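I spent last Saturday night on a folding chair in a field outside Stullunberg, wrapped in two blankets, looking at a smudge. The smudge was the Andromeda galaxy, and I had driven 42 miles to see it, past the last gas station and the last of the streetlights. I would do it again tonight if the clouds let me.

My neighbor Fares Nasrallah thinks this is foolish, and he has told me so over the fence more than once. You can pull up a picture of Andromeda on your phone, he says, sharper than anything you'll get through that old tube of yours. He's right about the picture. I have one on my refrigerator, and it's lovely. But I have started to worry about how many people know the sky only that way – finished, colored in, and handed to them.

The Twal observatory used to hold open nights every other Friday. You stood in line in the cold, somebody's kid stepped on your foot, and then you got your turn at the eyepiece. In September the open nights were dropped for good, and what we have now is a web page where you type in a target and get an image by email the next morning. The money saved goes toward new equipment and better software, and I don't begrudge the astronomers a penny of it. 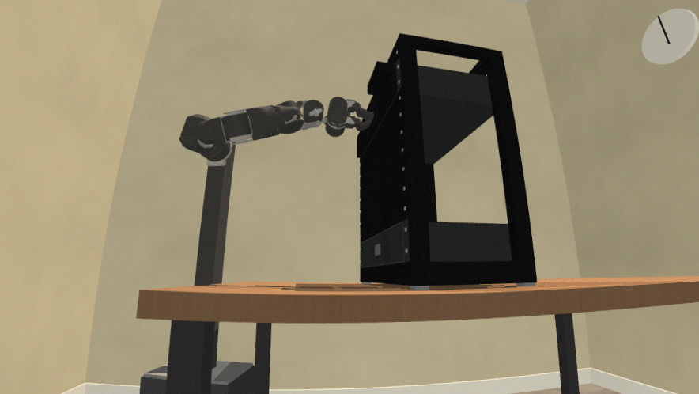
*Computer rendering of a robot reaching toward an equipment rack.*

What I do begrudge is losing the line. My first teacher in all this was Dalal Abu Hammour, who ran the Traltton star club out of her garage and made every beginner find Saturn without help. It took me most of an evening. When it finally slid into view, tiny and tilted, with its rings on, I yelled loud enough to set off a dog down the road.

I'd like to see Twal bring back even a few open nights a year, with an ordinary telescope set up on the lawn. There were 328 names on the sign-in sheets last summer, and I'd bet plenty of them would come back and bring a cousin. Let the big instrument do its work, and give the rest of us a patch of dark grass and somebody patient to point the way.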